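Search this site Search

Filed under: Service robots, Interviews

When I come to the office of Pleron, Aatos Pelkonen is eating a sandwich with one hand and typing with the other. He asks me to wait three minutes. I wait ten, and then he closes the computer and says he is ready for every question, also the unpleasant ones.

Pleron sells a service with the name Vakard. The customer already has a robot with two arms and hands with fingers, and Vakard teaches it small household and café work: wiping, sorting, putting dishes in a rack, sweeping crumbs from a table. The customer pays by the month. Pelkonen is responsible for the tasks, which means that he decides what the robot should learn and when it is good enough to be sold.

"People ask me first about folding clothes," he says. "I always answer that I would like to talk about the brush and the dustpan. It looks like work for a child. But you need one hand for the brush and one hand for the pan, and they must meet at the right place, and the rubbish must go over the edge of the pan and stay there."

He learned this, he tells me, from his own mistakes. In the first version the robot pressed the brush so hard that the tablecloth came along with it. In the second version it was so careful that the brush passed over the paper and touched nothing. He laughs when he tells it, but I understand that it was a long winter.
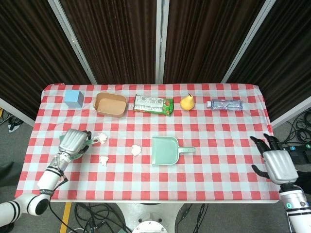
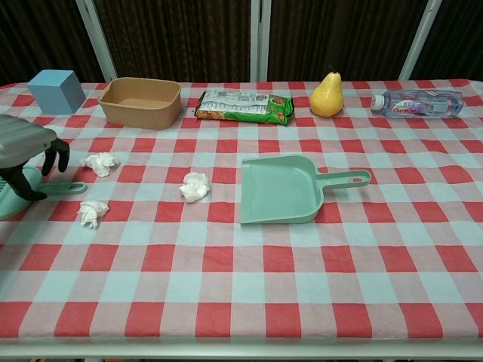
A table for the sweeping task, with brush, dustpan and crumpled white paper.

"A plain grey table is the easiest," Pelkonen continues. "We started with that, and we were very proud. Then a customer put a cloth with a pattern on the table and the robot became confused. So now the pattern is a part of the training. We change the cloth, we change the things on it, we change where the rubbish is."

I ask why there should be other things on the table at all, if the task is only to sweep.

"Because you have them at home," he says. "You have fruit and a bottle and some bag from the shop. The robot must understand what is rubbish and what is somebody's lunch. If it sweeps away your pear, you will not pay for the next month."

For each new task Pleron collects 200 demonstrations before the first test, and 500 before the task goes into the catalogue. I find these numbers rather small and say so. Pelkonen agrees that more would be better, but he thinks that variety is more important. Ten demonstrations on ten different tables teach more, in his opinion, than a whole afternoon on the same one.

Heiskanen, a small chain of lunch restaurants, was the first customer for the sweeping task. I had spoken with one of their managers before this interview, and she was mostly satisfied. The robot is slow, she told me, and in the evening her staff sometimes lose patience and take the brush from it. Dry crumbs go well. Wet napkins are a different matter – they stick to the bristles, and the robot does not notice.

I repeat this to Pelkonen and he nods.

"She is right about the napkins. We do not sell it as a solution for wet things, and this is written in the contract, but I know that people do not read the contract. We will have a better version in July. I do not promise that it will be perfect."

And the speed?

"The speed is a choice. We can make it faster today, and then it will hit something. I prefer that they complain that it is slow."

There is also competition. Griron offers a similar package at a lower price, and there the customer makes the demonstrations without help. Pelkonen has tried it and speaks of it with more respect than I expected. He says that their software for recording is nicer to use than his own. His objection is that a café owner has no time to guide a robot through the same movement again and again after closing.

"With us you send photographs of your tables and you tell us what is usually on them. Then we do the boring part."

Before I leave I ask if he has a robot at home that sweeps his table. He has not. His kitchen is too narrow for the pedestal, and besides, he says, the dog takes care of the crumbs.

The monthly price of Vakard depends on the number of tasks. Sweeping and wiping are sold together, and the first month can be cancelled without cost.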